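Kumotier Practice Tee, Magenta
Club basketball kit from Cudport

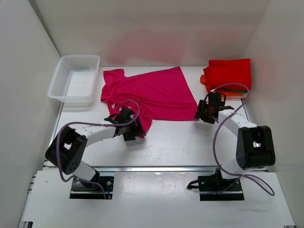 Boglárka Nyitrai writes that her Oláh squad has trained in theirs since February and still misses free throws, though the shoulders no longer ride up when they do.

We can't help with the free throws. Cut loose for rebounding, or for standing near someone who is. Sizes XS to 3XL. Numbers up to 49 printed free; 100 and over will get you a note from the referee. Minimum order 3 shirts. Borerance shorts sold separately.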